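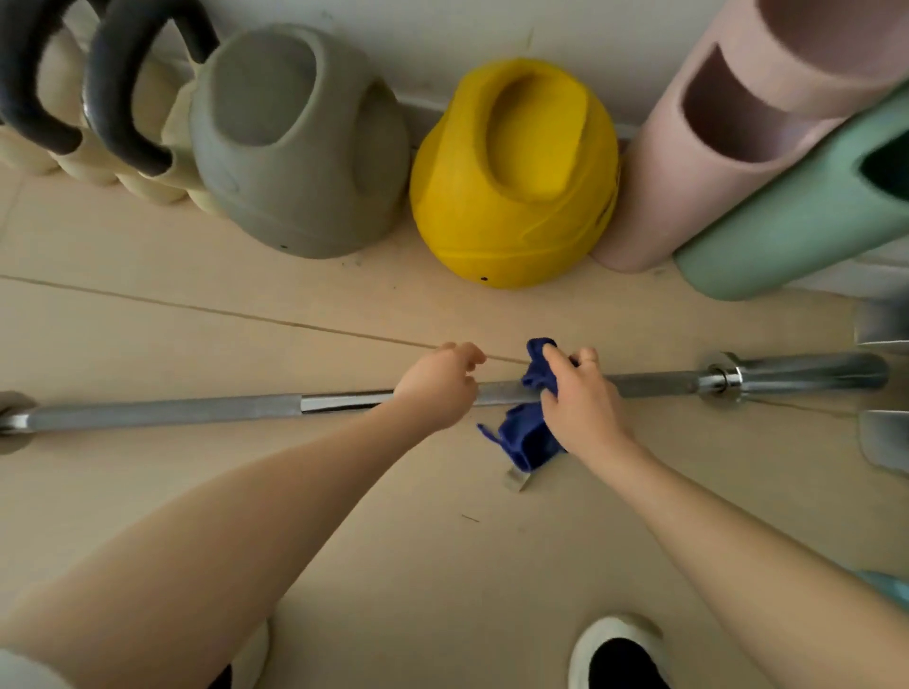 **Figure 4.** Wiping down a barbell, human reference. One hand holds the cloth against the shaft, the other stays just over the bar. Kettlebells and other weights along the wall.

### 4.3 Wiping tasks: gym equipment

Of the chore groups we tested, wiping looked like the easy one going in. Tables are mostly solved, at least for flat tops with nothing on them. Bars are not. The barbell task (Figure 4) was added late, after the Worness site asked for it, and it pulled the group average down more than any other item.

Setup was the same as 4.2. Two systems, Bilis and Ulthorpe, both two-armed, both trained on the same set of 592 human clips. Each got 80 tries at the bar, cloth already in hand. Time limit 180 seconds. A try counted as done if the whole shaft had been touched by the cloth and the bar was still where it started, give or take a hand's width.

Main problems, in order of how often they ended a try:

- Bar rolls. Both systems push sideways as they wipe and neither uses the free hand to steady. People do this without thinking, the free hand hovers or rests and comes down when needed.
- Cloth bunches. Once it is a lump it covers very little shaft, and neither policy ever stopped to shake it out.
- Cloth catches on the rough grip section. On the smooth band it slides fine, then drags again on the far side. Force control tuned on one is wrong for the other.

The third was a suprise to us. We had expected trouble at the shiny parts, where depth readings drop out, and there was some, but the arms mostly coasted through on the last good estimate. Texture mattered more than shine. Ulthorpe handled the change a bit better – it has a wrist force sensor, Bilis estimates from motor current.

A cloth hanging down both sides of a bar also hides the bar. In the human clips the hand often covers what is left. We tried the Cieślak cloth tracker as an add-on, which helped on tables, but on the bar it kept losing the lower fold against the floor and we dropped it.

Weights stored near the wall were left in place for all tries. Cleaning these is a seperate task (4.4) and harder, mainly the hollow grips. No claim here about how clean the bar got. Contact only. A proper test would need a marker residue and a longer run, see Section 6.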